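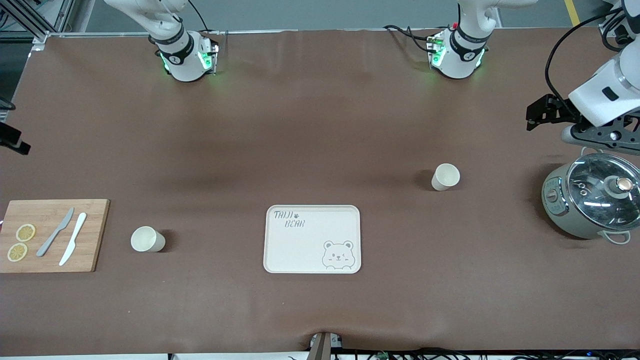 Drekunon Revenue Tracker
Budget and tax receipts software for town, county and district finance offices
Version 2 – now shipping

Know where collections stand against the annual estimate, any day of the month. Tracker pulls receipts from your general ledger, matches them to the adopted budget and shows percent collected by source. Property tax, sales tax, permits, fines, state transfers, utility fees. One screen. Exports to spreadsheet or PDF.

Made by Drekunon, Prirninton office. Sold and supported direct, or through Hilteo if you already buy your ledger software from them.

What's in the box (well, the download)
– Tracker desktop program, one office license
– Ledger connector for Hilteo, plus plain CSV import for everything else
– Report pack, 60 layouts
– Setup guide and chart of accounts worksheet
– First year of updates

Reports most offices run
Collected to date vs. estimate, by source
Same period last year, dollars and percent
Arrears and late payers, by age
Refunds and abatements issued
Monthly cash forecast, rest of fiscal year
Debt service due vs. cash on hand

New in this version
Mid-year budget amendments. You can now enter an amendment with its effective date and Tracker keeps both the original and the revised estimate. Pick either one as the base for your percentages. Lots of you asked for this one.
Split receipts. One deposit can go to up to 50 revenue lines.
Fiscal years that don't start in January – was clunky, now set once on the Setup tab.
Prior year restatement. Lock the old numbers before you change anyting, the lock button is on the Years tab.
Fixed: transfers between funds counted twice in the summary report. If you ran that report for August, please run it again after updating.

Shin add-on
Shin is our forecasting module, sold seperately. Takes your past collections and projects year-end totals by source, with a high and low case. Needs three full years of history to give a usable number. Less than that and it will still run but it prints a warning on every page. Doesn't work with CSV import yet, Hilteo connector only.

System needs
Windows 10 or later, 64-bit. 8 GB memory. No Mac version. Network install OK, see the guide, chapter on shared folders. Internet only needed for activation and updates.

Pricing
Office license: quote by population served, call or use the form
Extra seat: $121 per year
Shin: priced with your quote
Renewal includes updates and phone support

Ordering notes
Purchase orders accepted. Tax exempt offices send the certificate with the PO, not after. License keys go out by email, check spam. Returns within 60 days if the key hasn't been activated.

Upgrading from version 1? Back up the data folder first. Old report layouts carry over except custom headers, those need to be redone.

Page updated 8 December 2023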